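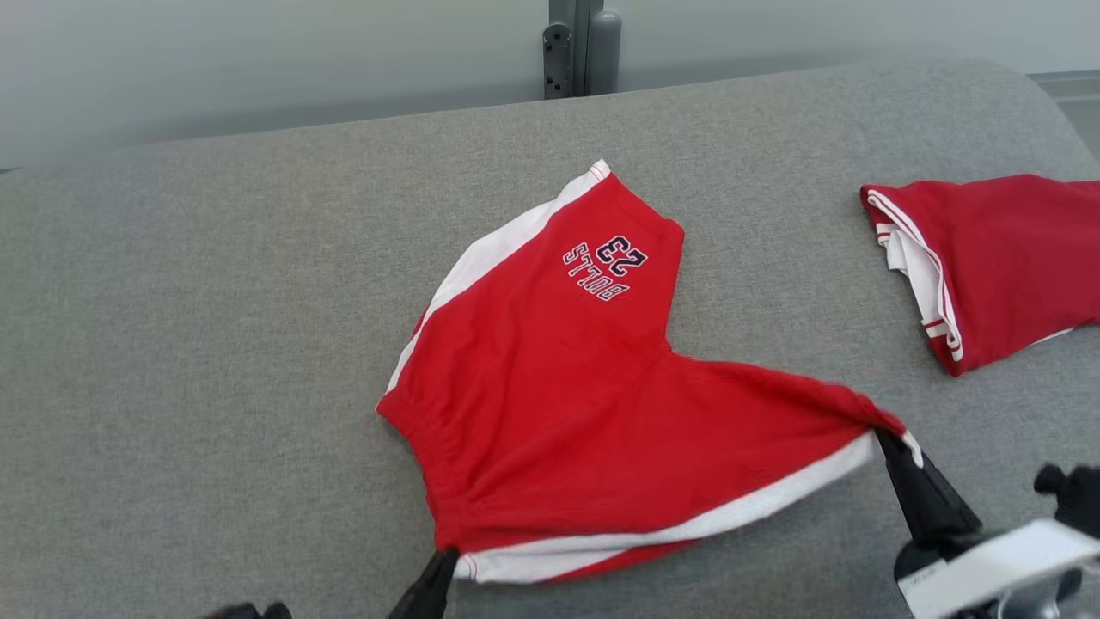
Figure 6. Red shorts with white side panel, laid out on a gray surface.

Section 4. Preparing and Washing Team Uniforms

This section applies to all staff and team managers who use the Lenihan Athletic Center laundry room. It covers sorting, stain treatment, washing, drying and return to storage. Instructions for towels and table linen are given in Section 5. Instructions for protective padding are given in Section 6.

Read Section 2 (Electrical and Water Safety) before operating either machine for the first time.

4.1 Before You Begin

You will need the following:

Mesh bags, one for each player
Liquid detergent without bleach or fabric softener
Stain remover in the spray bottle marked S
A soft brush
Uniform record sheet (Form 252)
Flat drying rack

Uniforms must be signed in on Form 252 before they are washed. Enter the team name, the size and the condition of each piece. Pieces without a readable size label are entered as "unmarked" and are set aside for Eugénie Marty, Equipment Office.

Note: Personal clothing is not accepted. Practice shirts bought by players are personal clothing, even where they carry the team name.

4.2 Sorting

1. Empty the team bag onto a clean, dry surface. Do not sort on the floor.

2. Check every pocket. Mouthguards, coins and locker keys are to be placed in the tray beside the door and listed on the back of Form 252.

3. Spread each piece out fully and look at both sides. Seams at the inner leg and underarm wear first. Pull the seam gently between two fingers; if stitches open, the piece goes to repair and is not washed until it has been mended.

4. Separate the uniforms into three groups: white and pale gray; red, orange and maroon; blue, green and black.

5. Treat any piece that combines white with a strong color as part of the strong color's group, and wash it cold. Do not place such a piece in the white load under any circumstances.

6. Turn all pieces with printed numbers inside out. Tie drawstrings in a loose bow.

7. Place each player's pieces in one mesh bag and close the zipper completely.

Caution: New red and maroon uniforms may release dye during the first several washes. Wash them alone for the first three cycles and record each cycle on Form 252. White panels and trim that have taken on color cannot always be restored.

4.3 Treating Stains

Stains should be treated on the day of play. Heat sets most stains, and a piece that has already been through the dryer may not come clean.

Grass and soil

1. Let mud dry, then brush off as much as possible.

2. Apply stain remover to the mark and work it in with the soft brush, moving from the outside of the mark toward the center.

3. Leave for 15 minutes. Do not allow the stain remover to dry on the fabric.

Blood

1. Put on disposable gloves.

2. Rinse the mark from the back of the fabric under cold running water until the water runs clear.

3. Apply a small amount of liquid detergent, leave for ten minutes and rinse again.

4. Dispose of the gloves in the lined bin and wash your hands.

Floor marks and rubber scuffs

1. Dab with liquid detergent. Do not scrub across printed numbers.

2. Rinse and inspect. Repeat once if needed.

Warning: Never mix stain remover with bleach or with any cleaning product kept under the sink. If products are mixed by accident, leave the room, prop the door open and call extension 314.

4.4 Washing

The laundry room has two front-loading washers. The Bolard washer is reserved for uniforms. The Climusow washer is used for towels and may be used for uniforms only after an empty rinse cycle.

1. Wipe the door seal and check the drum for objects left from the previous load.

2. Load the mesh bags loosely. The drum should be no more than two-thirds full. One full basketball squad will normally need two loads.

3. Measure 80 milliliters of detergent into the left-hand drawer compartment. For a half load, use half this amount. Too much detergent leaves a residue that traps odor.

4. Select SPORT, then COLD.

5. Set the spin speed to 1000. Higher speeds crease the lettering and should be used for towels only.

6. Press START and confirm that the lock light is on before leaving the room.

7. Remove the load promptly at the end of the cycle. Wet uniforms must not be left in the drum overnight.

Note: If the display shows E4, the drain filter is blocked. Follow the steps in Section 7.2. Do not force the door.

4.5 Drying

Air drying is the standard method for all uniforms. The dryer may be used only when the same set is needed within one day.

To air dry:

1. Take the pieces out of the mesh bags and shake each one firmly.

2. Turn the pieces right side out, except those with printed numbers.

3. Hang shirts by the hem. Lay shorts flat on the rack with the waistband smoothed out — elastic that dries bunched will lose its shape.

4. Leave a hand's width between pieces and switch on the wall fan.

To use the dryer:

1. Clean the lint screen.

2. Select LOW HEAT and set the timer for 20 minutes.

3. Check the load at the end of the time. Waistbands may still be damp; finish these on the rack.

Caution: Do not iron over numbers, names or team patches. If a piece must be pressed, turn it inside out, cover it with a cotton cloth and use the lowest setting.

4.6 Folding and Return to Storage

1. Confirm that each piece is fully dry, paying attention to waistbands, collars and side seams.

2. Fold shorts in half lengthwise so that the legs meet, then fold once from hem to waist. The size label should face up.

3. Fold shirts with the number showing.

4. Stack by size, smallest on top, and place the stack in the Zikik storage bin that carries the team's name.

5. Complete the right-hand column of Form 252 and put the form in the clear sleeve on the bin lid.

6. Return the bin to its shelf. Bins may not be left in the corridor — it is a fire exit route.

4.7 Repairs and Withdrawn Pieces

A piece is sent for repair if it has an open seam, a missing drawstring, a lifting number or a tear shorter than a finger's length. Pin a repair tag beside the fault, never through a number, and place the piece in the blue basket. Repairs are collected on the first working day of the week.

A piece is withdrawn if the fabric has worn thin, if the waistband no longer recovers when stretched, or if dye has spread into a white area and has not come out after two washes. Withdrawn pieces must be approved by Idalina Sampaio, Facilities Office, before they are removed from the inventory. Staff may not give away or discard uniforms on their own authority.

Replacement orders for the fall season are prepared in March. Managers who expect a shortage in a particular size should notify the Equipment Office in writing before that time.

4.8 Common Problems

Odor remains after washing
Reduce the detergent, wash again on COLD with an extra rinse, and air dry with the fan on.

White trim looks pink
Keep the piece wet. Wash again at once, alone, on COLD. Do not use the dryer until the color has gone.

Numbers are cracking
Check that pieces are being turned inside out and that the dryer is set to LOW HEAT. Tag for repair if an edge has lifted.

Pieces are missing from a mesh bag
Check the drum, the door seal and the back of the dryer. If the piece is not found, enter it as missing on Form 252 and inform the Equipment Office the same day.

Section last revised Tuesday, April 29, 2025. Continue to Section 5, Towels and Table Linen.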